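**Laptop on the dining table: what do you put under it?**

**plaid_regret**

Long-time reader of the table linen threads, first time I've had a problem worth typing out.

We have one table. It is the eating table, the bill-paying table and, from 8 in the morning, my office. For years it wore a white cloth that showed every drop of coffee, so in February I replaced it with a pale blue one with a grid pattern. The brand is Kiretti, wipeable, kind of a mat and kind of a tablecloth depending on which side of the label you read. I love it. My spouse says it looks like graph paper that went to a nice school.

The trouble is the laptop. It's white, it lives closed on the table whenever I'm not working, and I've started to worry about two things. One, does the blue come off on a white lid or a white bottom if it sits there for months? Two, does a wipeable surface hold heat under the thing when it's charging?

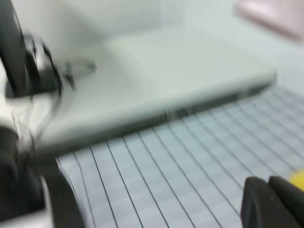
I've wiped the bottom with a damp cloth and got a faint gray smudge, which could be dye or could be the normal filth of a machine owned by a person who eats toast over it. I can't tell. Should I be putting something in between? Moving it to a shelf? Going back to the white cloth and a life of bleach?

**sideboard_sam**

Gray isn't blue. That's toast.

**oven_mitt_left**

Agree with Sam on the smudge. Rub a white sock on the cloth itself, hard, for a minute. If the sock stays white you can stop worrying. If it turns blue, wash the cloth once with cold water and vinegar and try again.

Nice choice on the light blue, by the way. I had the same idea in dark red and it was like eating dinner on a pool table.

**tenon_and_gripe**

I'll be the unpopular one. A laptop doesn't belong on a dining table at all. You have a surface for food and you're parking a thing on it that you also take on the bus. Get a shelf. I put up a Hamano wall shelf for mine, 3 screws, done before lunch.

**plaid_regret**

The wall next to the table is a window. I could put up a shelf but it would be a shelf in front of the sky.

**tenon_and_gripe**

Then the other wall.

**plaid_regret**

The other wall is the refrigerator.

**lint_trap_larry**

I'd like to hear more about this room.

On the heat question: it's closed and presumably asleep, so it isn't making much. I wouldn't charge it under a blanket, but a thin cloth on a table is fine. If you're running it hard with the lid open, that's a different matter, so pull the cloth back or put it on a tray. I use a Lai bamboo tray. It was meant for breakfast in bed, an event that has taken place in my house once.

**oven_mitt_left**

Seconding a tray. The tray also solves the dinner problem. You pick up the whole office in one go, cables and all, and put it on top of the fridge.

**sideboard_sam**

Top of the fridge is warm and greasy. Please don't put a white computer there. Ask me how I know.

**oven_mitt_left**

How do you know?

**sideboard_sam**

I don't want to discuss it.

**marge_of_error**

Different opinion on the cloth. The wipeable ones worry me less for dye than for stickiness. I had an Urnivura one (no grid, lemons) and after a summer by the window it got tacky. Anything with rubber feet would grip it and leave little marks, four dents in my lemons that never came out. I didn't notice until I moved the toaster. So lift the laptop once in a while and look underneath. If the feet are leaving dents, put down a sheet of felt.

It also cost me 50 dollars, for lemons.

**tenon_and_gripe**

Or a shelf.

**marge_of_error**

We heard you about the shelf.

**lint_trap_larry**

There is an old thread on tacky tablecloths with 759 replies, if anybody has a weekend to lose. The short version is cornstarch, and then an argument over whether cornstarch works. I read the whole thing and came out with no position.

**plaid_regret**

OK, sock report. I rubbed for a full minute with a clean white sock, and the sock is white. A bit crumby, but white. So no blue, and I owe Sam an apology on behalf of the toast.

Marge, I lifted the laptop and there are no dents, but it does stick for a second before it lets go, like it's thinking about it. I'm going to cut a piece of felt. I have gray and I have a green left over from a card table.

**marge_of_error**

Gray. Green on that blue will look like a golf course by a swimming pool.

**oven_mitt_left**

I'd go green. It's under a laptop, who's going to see it?

**marge_of_error**

Everyone, at dinner, when the laptop gets moved and the felt doesn't.

**tenon_and_gripe**

I have now eaten 1000 dinners with no computer at the table and I recommend it.

**plaid_regret**

Going with gray. The scissors are in the drawer behind the table, so first I have to move the table.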